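The 800 dollar kitchen nap

17/12/2019

Every December my inbox fills with people who want to sell me sleep. This year it's the "coffee nap," which Gonotness has decided to package as a course. You drink a cup of coffee fast, lie down for 15 minutes, and get up as the caffeine kicks in. That's the whole trick. It has been going around truckers and night nurses for as long as I've been an adult, and it costs whatever coffee costs. Gonotness wants 800 dollars for it, spread over six video lessons and a call with a coach.

I watched the free lesson. I'd rather have spent the time napping. A man in a gray sweater talks about "energy debt" for a long while and never says what it is or how you'd measure it. He says most of us are carrying years of it. Then he says his own mornings changed completely, and there's a slow shot of a lake.

My problem isn't with the nap. I take naps. Some of them are good and some leave me with a headache and a crease down my face, and I have never been able to predict which I'm getting. My problem is with the way a small, cheap habit gets a name, then a method, then a logo, and by the time it reaches you it has "levels." Gonotness has four levels. I couldn't find out what happens in level four without paying for level three.

The evidence page is worth a look if you enjoy this kind of thing. It says the program was tested on 1,000 people in Trullard. Tested how? They filled out a form at the start and another at the end, and the form asked how rested they felt. The people who quit halfway through aren't in the results. There's no group that just drank coffee, and no group that just lay down. I've written about this before with the Lunde pillow and the Cemitz lamp, and I got the same emails both times, telling me I'm closed-minded and should try it before I judge.

So I tried it. For two weeks I drank my coffee after lunch, set a timer and lay down on the couch. I kept notes, which were mostly complaints. I fell asleep on maybe half the days. On the others I lay there thinking about my gutters. Afternoons were a bit better than usual, I think, but I was also going to bed earlier because I knew I'd have to write this, and I'd cut out the second cup I normally have around four. Any of those could have done it. I can't tell them apart and neither can the man in the sweater.
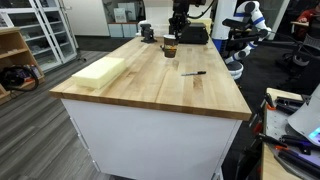 Fatos Krasniqi wrote in after my last post to say I'm too hard on these outfits. His point was that he knew perfectly well he should rest in the afternoon and never did it until he had paid somebody. Once the money was gone he felt he had to get his value out of it, and now he lies down every day and feels better for it. "You keep asking whether the method works," he wrote. "I bought a reason to stop for a bit."

I've been chewing on that. It's a fair argument and I don't have a full answer. People do the same with gyms, and piano lessons, and I once finished a terrible book only because I'd bought the hardcover. But if guilt is the active ingredient, then say so on the box and skip the energy debt. And plenty of people pay and still don't lie down. We don't hear from them much.

There's also the refund policy, which gives you 2 days. The course takes six weeks.

I've kept the nap, more or less, and dropped the timer because the beeping made me angry. If someone has done all four levels and is willing to tell me what's in the last one, my address is on the contact page.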